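Getting the House Ready Before a Cold Snap

January 25, 2024 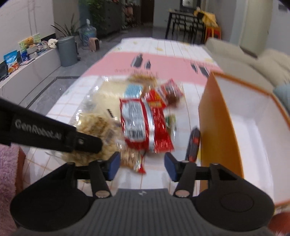 Snacks on the long table, some in a big clear bag.

I check the forecast more than I check my phone messages, and when I see the overnight number dropping three days out I start on the house. I used to wait for the warning to come through, and then I'd be out in the dark with a flashlight in my teeth trying to get a frozen hose off a spigot. So now I go early.

Hoses first. Unscrew them, walk the whole length over your shoulder so the water runs out the far end, and coil them somewhere indoors. If your outside faucet has its own shutoff in the basement, close that, then open the faucet and leave it open. I tie a bit of red yarn on the handle so I remember in spring.

Then the pipes on outside walls. In my house that means the kitchen sink and the upstairs bath. I open the cabinet doors the night before and leave the faucet running at a thin trickle, both hot and cold. My neighbor Anoma Wijesinghe swears by a full quarter turn, but that's her water bill! Move the cleaning stuff out of there if you have kids or a nosy dog.

Drafts are the part I enjoy (I know). Wait for a windy evening, wet the back of your hand and run it slowly around every window and door. You'll feel the cold spots right away. Rope caulk is great for old windows — you press it in with your thumb and peel it off in March. For the bottom of a door, a rolled bath towel works about as well as anything I've bought, and I have bought plenty.

If you lose power, pick one room and live in it. Small, south side, door that shuts. Hang a blanket over the doorway if there isn't a door. Never bring a grill or camp stove inside for heat, and keep the generator well away from the house, not in the garage with the door up. Put fresh batteries in the carbon monoxide alarm while you're thinking of it.

Ilse Van Hecke wrote to me after last winter's post to ask about ice on the front steps. I put sand down for grip, plus a little ice melt before the freezing rain starts if I can manage it. Afterward takes twice as much and you're skating while you do it. Check the bag if your steps are new concrete, as some products are rough on it. Keep the bucket INSIDE the door. Mine spent one whole storm out in the shed behind a drift.

Car stuff: half a tank or better, wipers lifted off the glass, a blanket and a scraper in the back seat. The trunk can freeze shut. A thin wipe of silicone on the door seals helps with that too, and one small can has lasted me years.

Next time I'll get to the gutters, which need a dry day and somebody to hold the ladder.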